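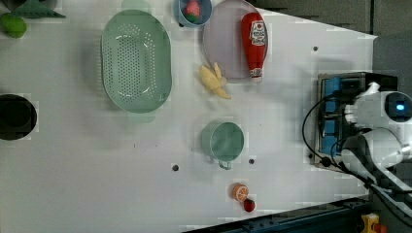 *Colander, plate and bowl on a white tabletop.*

## How to wash and dry a plastic colander

Food dries into the small holes and a dishwasher rarely gets it out. Do this by hand after pasta or rice.

1. Rinse from the outside first, with the tap on full. This pushes starch back out the way it came.
2. Fill the sink with warm water and a squirt of dish soap. Soak for 15 minutes.
3. Scrub the holes with an old toothbrush, in circles, on both faces. Go over the rim too.
4. For stuck bits, use a wooden toothpick. Metal skewers scratch.
5. Rinse, shake hard over the sink and stand it on its side to dry.

**Stains:** Tomato leaves an orange tint. Mix 3 tablespoons of baking soda with a little water, spread it on and leave it overnight. Strong sunlight on a windowsill also fades it.

**Storage:** Don't stack it wet inside a bowl. It will smell by Saturday.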